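Mar 29, 2025

Second day of the gripper comparison with the tote bag. Hema wanted the Ebihara fingers and the Mulo fingers run on the same task before we send our list to Stiser, so I did the bag again with the settings from yesterday. Black bag, rust-orange handles, white table.

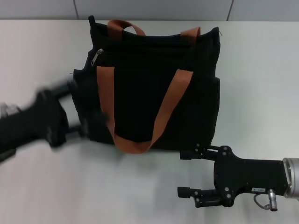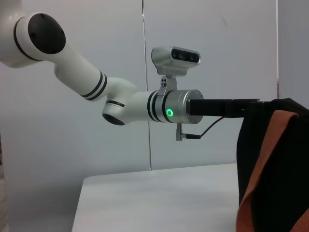 Morning

Left arm on the edge of the bag, right arm waiting for the lower corner. Flat fingers are fine on the thick seam and poor on the single layer of cloth. I lowered the closing force twice and wrote both values in the log. Prodromos thinks the pads are too hard. He may be right, but I want to change one thing at a time.

Logged 11 runs before lunch. Run files start at 633.

Afternoon

Swapped to the Mulo set. Took longer than it should have as the Dolus controller would not take the new stroke limits until I restarted it. Kayode had the same trouble last week and had not put it in the notes, so I have now.

The Mulo fingers let go of the cloth more cleanly. They also catch on the webbing. No winner yet.

To do: softer pads from Nabila, wrist camera calibration again, ask Despina if she still wants the zip pocket tried.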